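Minutes, Rozīte House residents' meeting, 21 Feb 2026

Present: Urmas Venckus (chair), Halina Lis (notes), flats 1, 3, 4, 7 and 8. Apologies from flat 6.

**1. Last minutes.** Agreed, though flat 4 still says he never promised to paint the bin store. Left as written.

**2. Stair lighting.** Grikberg have quoted 604 for new fittings on all floors. Their August quote, for what looks like the same job, was 200 lower. Urmas rang and was told prices had "moved". Avano came in at 610 and would include the cellar lights, but their quote has no start date and doesn't say who takes the old fittings away. Flat 7 asked whether either firm had been up to the top landing. Grikberg hadn't. Halina doubts that a price given from the front door is worth much. No vote taken.

*Action: Urmas to get both quotes again in writing, with dates.*

**3. Shared kitchen.** Flat 3 wants the walls and floor redone and brought samples of washable covering. Flat 8 asked what "washable" means when the seller won't say what to wash it with. Patterned floors were said to hide dirt. Several present did not believe it.

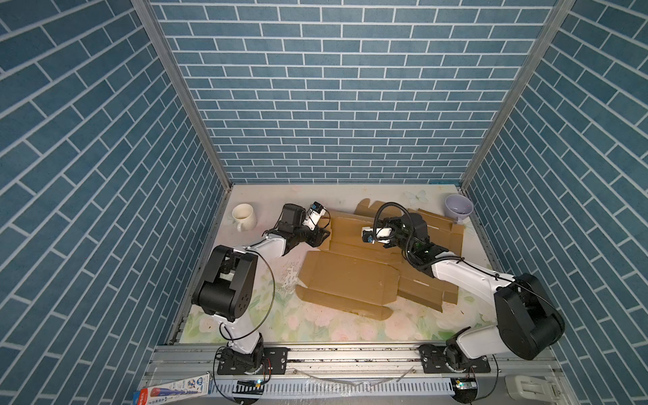

Blue brick walls, rose-print floor with scuff marks. Mug and funnel at the back.

Flat 1 liked the blue. Flat 4 thought fake brick would look tired within a year and asked who would pay then. Put off until the lighting is settled.

**4. Boiler service.** Wunberg missed the first visit and came for the second, 2 weeks late. The sheet they left says "all fine" and gives no readings. Flat 7's radiator is still cold at the bottom. Halina does not accept the sheet as a service record.

*Action: Halina to ask Wunberg for readings before the bill is paid.*

**5. Any other business.** Bikes in the hall again. Flat 8 said a notice would do nothing, as the last one did nothing. Notice to go up anyway.

Next meeting to be fixed once the quotes are in.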